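Tray service at Trillard: notes for the staff talk, Jun 7, 2024

Slide 1. Say who I am and thank Bhupendra Agarwal for the room. We serve 204 trays at lunch and almost 90 at supper. Today is only about how a tray is laid before it leaves the kitchen.

Slide 2. Plate on the left half, fork to the right of it, tines pointing away from the person eating. A slight slant on the fork is fine. Check the plate for smears under the light before any food goes on.

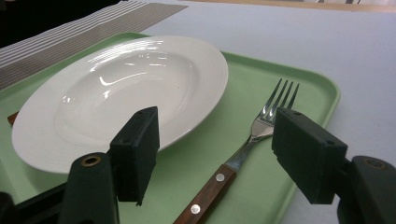 Why lay the fork on the tray and not across the plate? A fork on the plate slides when the tray is lifted, and it has to be moved again before serving.

Slide 3. Wooden-handled forks are washed by hand and dried straight away. Pui-shan Kao keeps the list of loose rivets, so pass any to her. Do not put them back in the drawer.

Slide 4. Cloths. Fold once and keep them beside the trays. Hand round the April rota, then take questions until the supper shift starts.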